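Subject: Re: [wancombe-robotics] Two-arm station, plate task for the November meet
Date: Sep 12, 2025

> Can someone post the current layout for the plate task? The handout still
> lists the old bowls. Also, is the episode limit 300 or 600 steps? My config
> has both.

The bowls are gone. Use three plates in a loose triangle: blue and beige next to each other, mint green in front, on the side nearest the table edge. The orange fruit starts on blue and the lettuce leaf on beige. Both go to mint green, in either order, one arm per item. The left arm takes the leaf.
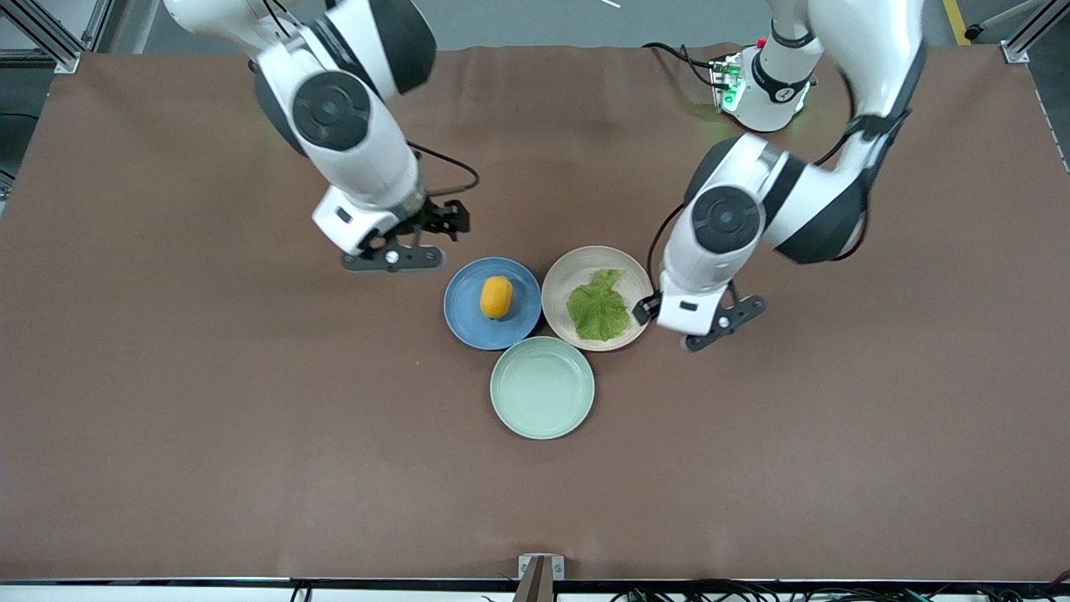
Two-arm station, plate task. Mint plate empty, items on blue and beige.

The limit is 300 steps. Delete the second entry, which came from the Rokar template and overrides the first on load.

We have 58 demonstrations logged against the target of 300. Please do not mix in the bowl episodes – the grasp heights differ and the labels were never fixed.

Known problems:

The leaf slides if the fingers close above 6 mm from the plate. Come in low over the rim and close slowly.

The arms share the space over the mint plate. Until the interlock is merged, send one arm home before the other starts its place move.

Check that the wrist cables are free before homing. The Vestergaard sheet has the joint limits – print it and keep it at the station.

Log files go in the Flodora folder, one per session.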